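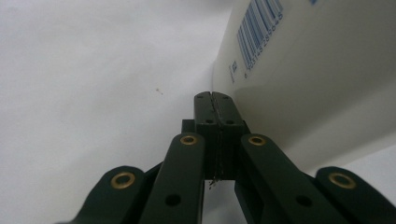 # Visit notes: Dorkik open afternoon, hand-held gripper kit

Dorkik opened its workshop to prospective buyers for one afternoon in November. I went to look at the Orno, the company's hand-held gripper for recording manipulation demonstrations. We are comparing it with the Tanoli unit we already own, and these notes are for the people who will sign the order.

## What is on offer

The Orno is sold two ways. The first is a kit: printed parts, bushings, fasteners, a camera mount and a calibration sheet. The second is an assembled unit, checked at the workshop before shipping. The kit lists at 2230 in the local currency. The assembled version is quoted on request, and I have asked for the quote in writing.

There is also a rental plan through a reseller, Gomavine, with a minimum term that is too long for our project. I did not pursue it.

## Mechanism

The jaw is a symmetrical linkage, with brass eyelets at the pivot points and dark green plastic for everything structural. The bushings are the main change from the previous version, which ran screw shanks directly in the plastic. Dorkik says that version developed slop at the outer pivots first. The same thing happened on our Tanoli.

Play at the fingertips on the bench unit was small. I could feel it with the jaw half closed and pushing sideways on one finger. Fully closed, the tips met along a straight seam and I could not shift one against the other by hand.

Each finger is held through two screw holes. Changing a pair took me a few minutes with a hex driver, including the time spent finding the driver. The screws go straight into plastic. I asked for threaded inserts and was told they are being considered for the next batch.

## Handling

Visitors could use the gripper at a table with a white top. The objects included a large white plastic bottle, which was a fair test: smooth, curved, and wide enough that the approach angle matters. I had the best results coming in from the cap end. Gripping across the body needed most of the available opening, and the bottle rolled away twice before I got the tips on either side of it.

The trigger is firm. After a quarter of an hour my forefinger was tired. A lighter spring is supplied in the kit, but it was not fitted to the demonstration unit and I have no opinion on it.

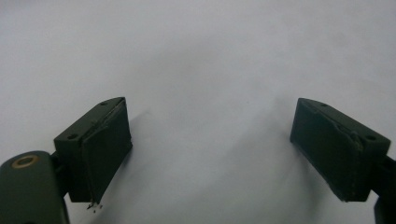
Pads are the part I would budget for. They cover most of the inner face of each finger and they do not stay tidy. On the unit I used, the pad on one side had a torn patch close to where it meets the block, and there were bits of debris hanging from the lower corner of the other. Grip did not seem to suffer on large objects. On thin items, such as a card or a flat washer, I would expect a ragged edge to matter.

Dorkik rates a pad set for 2000 grasps. The staff could not say what objects were used to reach that number. Replacement sets are sold in packs, and the sheet I was given has no price for them. At our recording rate we would go through a set well before the end of the first month.

## Camera and recording

The camera looks along the fingers toward the work, so the tips stay in view with the jaw open or shut. Two points to check before ordering:

- The white table gave almost no texture for tracking. Dorkik recommends a patterned mat, sold separately.
- The fingers are dark. Against a pale surface they separate well, but we also work on black foam and I had no chance to try that.

Files are written to a card in the handle. Transfer of one demonstration session to a laptop took 106 seconds over the supplied cable. I did not see the wireless option working.

## Documentation

The assembly guide is clear up to the linkage and thin after that. The torque for the pivot screws is given in one table and missing from the step where it is needed. The spare parts list uses part numbers from the previous version in at least two places.

## Recommendation

Order one kit, with the lighter spring fitted and two extra pad packs, and run it beside the Tanoli on the same tasks. I would hold off on a second unit until we have our own figure for pad life. Still open with Dorkik: the assembled quote, the pad price, and whether the new fingers fit our existing mounts.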